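Home & Garden > Floors, Rugs and Skirting > Show us your floor

Search this forum Advanced search Go

Pale grey planks - in love, now what do I do with the rest of the room?

juwon_s
Right, I have been reading this section since the spring and never posted, so hello everyone! We finally have a floor in the back room and I can't stop going in to look at it. It's the pale grey wood-look planks from Akwood, the range they call Nender, and I went round and round on it for weeks before ordering. My sister said grey was cold. My dad said grey was what you put in a dentist's. I ordered it anyway and I'm so pleased.

Now I need the rest of the room to live up to it. The walls are still the old magnolia, the skirting is white gloss that has gone a bit yellow, and the door is an orangey pine that I used to not mind and now can't bear. The room faces north-east, so we get sun at breakfast and then that's your lot. What would you do with the walls? And should I put down a rug or leave it all showing? I lean towards leaving it all showing, but my other half says it needs a rug to stop it echoing.

Ju-won

mossandmortar
Congratulations on the floor! Nothing better than the week after a floor goes down. Walls: go warm. Not magnolia warm, that will look like custard next to pale grey, but something with a bit of pink or clay in it. We did a very soft plaster pink over a grey floor and it is the nicest room in the house by miles, especially with the lamps on.

Pine door: paint it. Life is short.

TheOldSander
I'll be the one to say it. Grey floors had their moment and the moment has gone. I lift more of them than I see laid these days. Glad you're happy with it, but I wouldn't go building the whole room around it. Keep the walls neutral and you can change the floor later.

juwon_s
Oh no, you are not lifting this one, I'd lie down on it! I do take the point about fashion. I'm not choosing it for a buyer though, we've no plans to move, and I've wanted a pale floor since I was a student in a flat with dark brown carpet tiles. Plaster pink is a lovely idea, mossandmortar. Would it go too sweet in morning sun?

mossandmortar
Ours doesn't, but ours is west facing. Paint a big piece of card and prop it on the skirting for a few days. Move it round the room. Cheaper than a whole tin of regret.

pebble_dashed
Can we see it? There's pale grey and then there's pale grey. My neighbour's is nearly lilac.

juwon_s
Of course, I should have started with that. I think it's a proper grey without any lilac in it, but tell me if you see something I don't. What I love most is that it's streaky, white running into grey along the grain, so it isn't one flat colour. The sample I had at home was small and hardly showed any of that, so it was a nice surprise once it was all down.
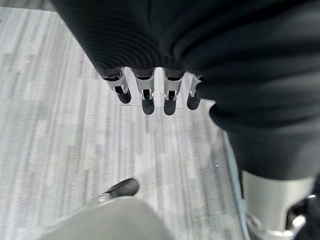 The back room planks, with the white and grey streaks

Excuse the skirting, or rather be glad you can't see it.

pebble_dashed
Oh that's a nice one! No lilac that I can see on my screen. I like the streaks, they give it a bit of movement. I'd been put off by those very plain ones that look like painted card, and yours doesn't look like that at all. Is there much difference from plank to plank, or does the pattern repeat a lot?

juwon_s
I haven't spotted a repeat that bothers me, and believe me I've been down there with a cup of tea looking! I'm sure there are some. Issa, who laid it for us, opened several boxes at once and mixed them up as he went. He said that's the bit people skip when they do it themselves.

issa_floors
Issa Saliba here, guilty as charged. Ju-won told me I was being talked about so I've made an account. Yes, always pull from a few boxes at a time. With a streaky pattern you also want to dry lay a couple of rows and stand back before you commit, then swap any two that look like twins. Takes 20 minutes and you never have to think about it again.

For the rest of you planning something like this: leave the boxes lying flat in the room they're going in and read the leaflet for how long. They don't all say the same thing.

TheOldSander
Agree with every word of that, for what it's worth. Mixing boxes matters even more with real boards.

And fair play, it's better looking than I expected. The streaking helps. My quarrel is with the flat mid-greys, the ones the colour of a filing cabinet. I still think it wants something brown in the room with it or it'll feel chilly by November.

bramblejam
Ooh, coming in to say YES to something brown. We have a pale floor (a shade or so lighter than yours, I think, though who knows with screens) and for a year the room felt like a waiting room. Then my mum passed on her old walnut sideboard and it all just clicked. Dark wood on a pale floor is so good. You don't need a lot - a chair, a picture frame, even a big wooden bowl.

On the rug question I am firmly on your partner's side. Get the rug!

juwon_s
Two votes for brown, and I have a dark wooden stool upstairs that I could bring down tonight. Rug though... I have only just stopped having carpet.

nightshift_nell
Team no rug here. You've paid for a lovely floor, so look at it. If it echoes, hang heavier curtains and put books up. We've got a room with a hard floor and no rug and once the shelves were full it stopped sounding like a swimming pool.

Rugs on a hard floor also slide about unless you put something underneath, and then there's the question of what the something does to the floor. Friend of mine had a rubbery backing leave a yellow patch that never came out.

bramblejam
That's the backing though, it's not the rug's fault! Felt underlay, no rubber, job done. We've had ours down for years without a mark. I got it from Han on the market, the one with all the offcuts, and she cut it to size while I waited.

nightshift_nell
Fair enough, felt would be fine. I'd still rather have the floor.

issa_floors
Check what the maker says before you put any backing on it. If it says no rubber then it means no rubber, and I've had to give people that news after the event. Felt pads under chair legs as well, and change them when they go hard. Grit gets into them.

pebble_dashed
How is it for showing dirt? We have a spaniel and a garden that is mostly mud, and I'm trying to decide between something like yours and a mid oak colour.

juwon_s
No dog here so I can't promise anything, but crumbs and dust seem to vanish on it, which is either wonderful or worrying. Dark things show. I dropped some tea leaves on Friday and could have found every one of them from the doorway. I've been going over it with a soft broom and then a barely damp mop, and that does the trick.

mossandmortar
Mud shows on pale, no way round it, but it also wipes straight up. With our old dark floor I could see every paw print AND every speck of dust, so I reckon pale wins overall. Put a really big mat by the back door, bigger than you think looks sensible.

TheOldSander
Mid oak for a spaniel. Every time. I've had three spaniels.

pebble_dashed
Ha, thank you both, that's perfectly clear. I'll get samples of each and let the dog walk over them.

bramblejam
Please report back on the spaniel test!

juwon_s
Small update. I did the painted card thing with three colours: a plaster pink, a creamy off-white, and a soft green my other half picked out. I moved them round for a whole week. The pink was gorgeous at breakfast and went a bit sticking plaster by teatime. The off-white was fine, only fine. The green was the surprise. It makes the floor look crisper somehow, and next to the dark stool it's lovely all day long. So green it is, from Furker in town, who mix it while you go and get a coffee.

Skirting is getting a fresh white and the pine door is going the same green as the walls. I'm starting in June when I've got some days off and can have the windows open.

mossandmortar
Green! I'm only a tiny bit hurt about the pink. Painting the door in with the walls is a brilliant idea, it'll make the room feel bigger.

TheOldSander
Sand that gloss properly first, both door and skirting, and put a decent primer over the pine or the knots will come through yellow. Cover your floor with something heavier than a bedsheet while you're at it. Paint goes straight through a bedsheet.

juwon_s
Noted, and thank you. I was absolutely going to use a bedsheet.

nightshift_nell
And the rug?

juwon_s
We've agreed to paint first and then argue. I've got as far as saying I'd consider a small one, by the window, on felt. Don't tell bramblejam.

bramblejam
I can read, you know! A small one is a start :)

19 replies hidden - log in to view the full thread
642 views

Contact us | Forum rules | Copyright of posts remains with their authors | Back to top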